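`drullex-rally`는 Vedska 지역 배구 리그의 경기 기록지를 랠리 단위로 옮긴 표 형식 데이터이다. 이 문서는 파일 구성, 열 정의, 기록 규칙, 알려진 오류를 다룬다. 관리: Silviu Pană (Drullex).

## 범위

- 종목: 실내 6인제 배구, 성인부
- 대회: Vedska 리그 정규 라운드와 순위 결정전
- 시즌: 2개 시즌(`s1`, `s2`)
- 단위: 랠리 1회 = 1행
- 문자 인코딩: UTF-8, BOM 없음
- 구분자: 쉼표. 필드 안에 쉼표가 있으면 큰따옴표로 감싼다.

연습 경기, 유소년부, 비치발리볼은 들어 있지 않다. Wellden 체육관에서 열린 초청 경기는 기록지 양식이 달라 `extra/` 아래에 따로 두었고, 본 데이터의 집계에는 포함하지 않는다.

## 파일 구성

```
drullex-rally/
 matches.csv 경기 단위 정보
 sets.csv 세트 단위 점수
 rallies_s1.csv 첫 시즌 랠리
 rallies_s2.csv 둘째 시즌 랠리
 rosters.csv 팀별 등록 명단(익명 처리)
 codes.csv 종료 유형 코드표
 extra/ 초청 경기
 tools/check.py 정합성 검사
 tools/merge.py 시즌 병합
```

`rallies_s1.csv`와 `rallies_s2.csv`는 열 순서가 같다. 시즌을 합칠 때는 `tools/merge.py`를 쓴다. 단순히 이어 붙이면 머리글 행이 중간에 한 번 더 들어간다.

## 열 정의: matches.csv

| 열 | 형 | 설명 |
|---|---|---|
| `match_id` | 문자열 | 시즌 접두어와 일련번호의 조합 |
| `season` | 문자열 | `s1` 또는 `s2` |
| `round` | 정수 | 라운드 번호. 순위 결정전은 빈 값 |
| `home` | 문자열 | 홈 팀 코드 |
| `away` | 문자열 | 원정 팀 코드 |
| `venue` | 문자열 | 경기장 코드 |
| `neutral` | 0/1 | 중립 경기장 여부 |
| `sheet_quality` | 문자열 | 기록지 상태: `a`, `b`, `c` |

`neutral`이 1인 경기에서 `home`은 대진표의 왼쪽 팀을 뜻할 뿐이며 홈 이점 분석에 쓰면 안 된다. 팀 코드 `WEL`은 Wellden, `MEN`은 Mendonça이다. 나머지 코드는 `rosters.csv`의 `team_name` 열에서 찾을 수 있다.

## 열 정의: rallies_*.csv

| 열 | 형 | 설명 |
|---|---|---|
| `match_id` | 문자열 | `matches.csv`의 외래 키 |
| `set_no` | 정수 | 세트 번호, 최대 5 |
| `rally_no` | 정수 | 세트 안의 순번, 1부터 시작 |
| `serve_team` | 문자열 | 서브 팀 코드 |
| `server` | 문자열 | 익명 선수 식별자 |
| `rot_home` | 정수 | 홈 팀 로테이션 |
| `rot_away` | 정수 | 원정 팀 로테이션 |
| `point_team` | 문자열 | 득점 팀 코드 |
| `end_code` | 문자열 | 종료 유형 |
| `home_pts` | 정수 | 랠리 종료 후 홈 점수 |
| `away_pts` | 정수 | 랠리 종료 후 원정 점수 |
| `flag` | 문자열 | 비고 코드, 없으면 빈 값 |

로테이션 값은 세터가 서 있는 자리의 번호이다. 세터가 두 명인 체제로 뛴 팀은 선발 명단에 먼저 적힌 세터를 기준으로 하며, 그 세터가 교체로 빠진 동안에도 같은 자리를 계속 추적한다.

마지막 세트의 예:

```
match_id,set_no,rally_no,serve_team,server,rot_home,rot_away,point_team,end_code,home_pts,away_pts,flag
s2-015,5,1,WEL,w04,2,5,MEN,SE,0,1,
s2-015,5,2,MEN,m15,2,4,MEN,AC,0,2,
```

예의 첫 행은 Wellden의 서브 범실이다. 둘째 행에서 원정 팀 로테이션이 바뀐 것은 서브권을 얻으면서 한 자리 돌았음을 반영한다.

## 종료 유형 코드

| 코드 | 의미 | 득점 귀속 |
|---|---|---|
| `AC` | 서브 에이스 | 서브 팀 |
| `SE` | 서브 범실 | 리시브 팀 |
| `AT` | 공격 득점 | 공격 팀 |
| `AE` | 공격 범실 | 상대 팀 |
| `BK` | 블로킹 득점 | 블로킹 팀 |
| `NT` | 네트 접촉 | 상대 팀 |
| `RO` | 로테이션 반칙 | 상대 팀 |
| `OT` | 기타 반칙 | 상대 팀 |
| `UN` | 판독 불가 | 점수 변화로 확인 |

블로커 손에 맞고 코트 밖으로 나간 공은 `AT`로 적는다. 블로킹된 공이 공격 팀 코트에 떨어지면 `BK`이며, 같은 랠리에 `AE`를 중복해서 적지 않는다. 첫 시즌의 일부 기록원은 이 둘을 구분하지 않았다. 해당 경기는 `flag`에 `blk?`가 있다.

리시브한 공이 그대로 네트를 넘어가 상대가 바로 때린 경우에도 종료 유형은 마지막 동작으로 정한다. 다이렉트 킬을 따로 나타내는 코드는 없다.

## 기록 규칙

1. 주심이 랠리를 무효로 하고 다시 진행한 경우 무효 랠리는 행으로 남기지 않는다. 다시 진행한 랠리의 `flag`에 `replay`를 적는다.
2. 제재로 준 점수는 랠리가 아니지만 점수 연속성을 위해 행을 만든다. `end_code`는 `OT`, `flag`는 `sanction`, `server`는 빈 값이다.
3. 타임아웃과 교체는 별도 행이 아니다. 타임아웃 직후 랠리의 `flag`에는 `to_h` 또는 `to_a`가 붙는다.
4. 비고가 여러 개이면 세미콜론으로 잇는다. 순서는 의미가 없다.
5. 세트 시작 시 로테이션은 라인업 용지를 따른다. 라인업 용지와 기록지가 다르면 기록지를 우선한다.

마지막 세트는 15점제이고 2점 차가 날 때까지 이어진다. `sets.csv`의 `target` 열에 세트별 목표 점수가 있으므로 코드에 상수로 넣지 말고 이 열을 읽는 편이 안전하다. 마지막 세트의 코트 교대는 기록하지 않았다.

## 입력 과정

원본은 종이 기록지의 스캔본이다. 입력자 2명이 같은 경기를 독립적으로 입력한 뒤 행 단위로 대조했다. 불일치는 Silviu Pană가 스캔본을 다시 보고 정했으며, 그래도 판독되지 않는 종료 유형은 `UN`으로 남겼다. 영상으로 보완한 경기는 없다.

`sheet_quality`의 기준은 다음과 같다.

- `a`: 모든 칸을 판독할 수 있음
- `b`: 점수는 온전하나 서버 번호나 종료 유형 일부가 불분명함
- `c`: 점수 흐름 일부를 앞뒤 칸에서 복원함

`c` 등급 경기는 세트 최종 점수까지는 믿을 수 있다. 연속 득점 길이, 서버별 득점률 같은 지표를 낼 때는 빼는 것을 권한다.

## 정합성 검사

```
python tools/check.py --season s2
python tools/check.py --all --strict
```

검사 항목:

- 행마다 두 팀 점수의 합이 정확히 1만큼 늘어나는가
- `point_team`과 점수 변화가 일치하는가
- 직전 행의 득점 팀이 다음 행의 서브 팀인가
- 서브권이 넘어올 때만 로테이션이 바뀌는가
- 세트 마지막 행이 `sets.csv`의 점수와 같은가

`--strict` 없이 실행하면 `sheet_quality`가 `c`인 경기의 로테이션 오류는 경고로만 출력된다. 로테이션 반칙이 뒤늦게 발견되어 점수가 취소된 세트는 첫째 항목을 통과하지 못하므로 `flag`의 `rollback`으로 예외 처리한다. 종료 코드는 오류가 없으면 0, 있으면 2이다.

## 알려진 문제

- `s1`의 Mendonça 홈 경기 중 4경기는 서버 번호가 유니폼 번호가 아니라 서브 순서로 적혀 있었다. 명단과 대조해 변환했으나 교체 선수가 서브한 랠리는 틀렸을 수 있다. `flag`는 `srv_map`.
- 리베로가 서브한 랠리의 표기가 기록원마다 다르다. `server`에는 실제 서브한 선수를 넣는 것이 원칙이지만 첫 시즌에는 원래 자리의 선수가 들어간 행이 있다.
- `venue` 코드 `VD2`는 시즌 사이에 이전한 체육관을 가리킨다. 같은 코드라도 시즌이 다르면 다른 건물이다.
- 몰수 경기는 `matches.csv`와 `sets.csv`에만 있고 랠리 행이 없다. 내부 조인을 하면 빠진다.
- 순위 결정전의 `round`가 빈 값이라 일부 도구가 열 전체를 실수형으로 읽는다. 정수형이 필요하면 읽을 때 형을 지정한다.

## 개인정보

선수 이름은 배포본에 없다. 식별자는 팀 머리글자와 임의 번호로 만들었고 유니폼 번호와 무관하다. 시즌 사이에 팀을 옮긴 선수는 새 식별자를 받으므로 두 시즌에 걸친 개인 추적은 같은 팀에 남은 선수만 가능하다. 신장, 나이, 부상 이력은 수집하지 않았다.

## 권장하지 않는 사용

리시브 품질, 세트 분배, 공격 코스를 추정하는 용도에는 맞지 않는다. 랠리 안의 접촉 정보가 없다. 개인 평가나 선발 근거로 쓰는 것도 권하지 않는다. 서버별 수치는 상대 로테이션의 영향을 크게 받으며, 이 데이터만으로는 그 영향을 충분히 보정하기 어렵다.

## 변경 내역

- `s2` 추가, `flag` 구분자를 공백에서 세미콜론으로 변경
- `NT`를 `OT`에서 분리
- `extra/`의 열 이름을 본 데이터와 통일
- 4월 수정본: Wellden 원정 경기의 홈·원정 점수 뒤바뀜 정정

오류 신고에는 `match_id`, `set_no`, `rally_no`를 함께 적는다. 같은 세트에서 여러 행이 어긋난 경우 처음 어긋난 행만 적어도 된다. 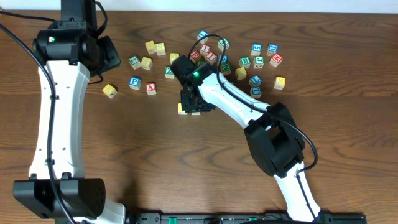 *그림 1. 나무 탁자 위의 알파벳 블록과 로봇 팔.*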